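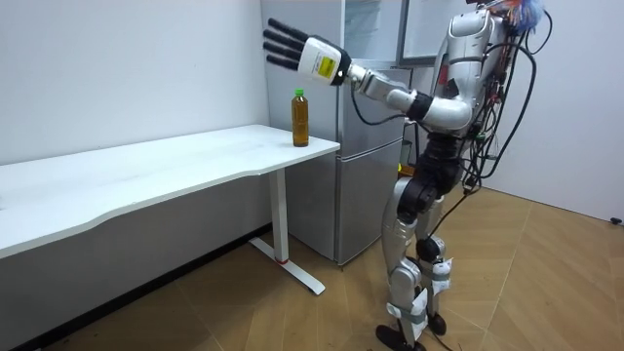
Pre-Acceptance Safety Checklist with Comments
Item under review: Lumum humanoid, evaluation lease, tabletop pick-and-place package
Supplier: Gretov
Inspected for: Dumitrescu, small appliance test rooms
Date of inspection: 22 May 2022
Report no. 1915

Key: OK = acceptable. FIX = correct before the next powered session. HOLD = no powered use until cleared. N/A = not part of this package.

1. ROOM AND FLOOR

1.1 Floor level and firm under both feet: OK
Wood-effect floor. No rocking with the unit standing unpowered on its own soles and the hoist taking light tension.

1.2 Floor clean in the walking area: FIX
Small dark specks on the floor under the desk, at the end away from the robot. Sweep before each session and add this to the opening routine.

1.3 Clearance around the unit: FIX
The refrigerator is behind the work position and the desk leg has a long flat foot that runs out close to where the robot stands. The supplier's sheet asks for 650 mm clear on all sides of the feet. We did not have that on the desk side. Either move the desk or use one with legs set further in. A step to the left puts the sole on the desk foot.

1.4 Walkway to the door kept open: OK

1.5 Wall fittings near floor level guarded or out of reach: FIX
Fit a cover on the right-hand wall, low down. Loose cables from the robot can swing that far when it turns.

2. WORK SURFACE AND TEST OBJECT

2.1 Desk stable under side load: OK
Pushed by hand at the right end. Slight movement at the top, none at the foot.

2.2 Only the test object on the desk: OK
One capped plastic drink bottle, standing upright near the right end.

2.3 Test object suitable for a first grasp trial: FIX
The bottle is nearly full. Gretov's own instructions say to begin with an empty one and add weight later. Start over at the empty stage and log each step. Keep the cap tight and a towel within reach.

2.4 Object clear of the desk edge: OK, with comment
It is a short distance in from the edge. Move it further in for the first runs and mark the spot with tape.

3. ARM AND HAND

3.1 Arm casings seated, no open gaps at the elbow: OK

3.2 Fingers open and close through full travel: OK
Checked unpowered and then at the lowest speed setting. No sticking in any finger.

3.3 Label at the wrist present: OK
Small yellow label with black markings. It can be seen with the arm out over the desk. The label is small, so whatever it says should also go on the wall card.

3.4 Arm cables secured: HOLD
A thin black cable hangs in a loop under the forearm near the wrist. With the arm reaching over the desk it can catch on the bottle or the desk edge as the hand comes down. Clip it to the forearm with enough slack for the wrist to turn. Recheck at full reach and with the elbow fully bent.

4. HEAD, BODY AND LEGS

4.1 Head wiring covered: HOLD
Red and blue wires stand out in clumps. Gretov offers a head cover with the full package and we do not have it. No powered use until it is on or the wiring is tied down and sleeved.

4.2 Body cables secured: HOLD
Thick bundle down the back, in loops that pass the waist, with strands reaching toward the legs. Same hazard as 3.4 but worse, as the hip joints can pinch. Route along the back shell and tie at 2 points at least.

4.3 Waist and hip joints free of foreign objects: OK

4.4 Shin bands tight: OK, with comment
Both are fastened. They do not sit at the same height. The setup sheet does not say whether they should. Question sent to the supplier.

4.5 Soles flat and undamaged: OK

5. STOPS AND SUPERVISION

5.1 Handheld stop works: OK
Tested from the doorway and from beside the desk.

5.2 Wall stop works: OK
Needs a sign at eye level.

5.3 Hoist available for standing work: OK
Fuvach overhead line, inspected last October. Next inspection is due this October.

5.4 Second person in the room during powered use: OK
Put this in the lease terms. The draft only says "recommended."

5.5 Service response: OK, with comment
Gretov quotes 24 hours for remote help. On-site visits are priced separately and no price was given. Ask for it in writing before signing.

RESULT

Not accepted for powered use. Three HOLD items: 3.4, 4.1, 4.2. All three are cable work and should take one technician less than a day if the head cover is in stock.

FIX items 1.2, 1.3, 1.5 and 2.3 are ours to do. The reply on 4.4 can follow later and does not stop the recheck.

Recheck to cover sections 3 and 4 in full, plus 1.3 with the desk in its new position.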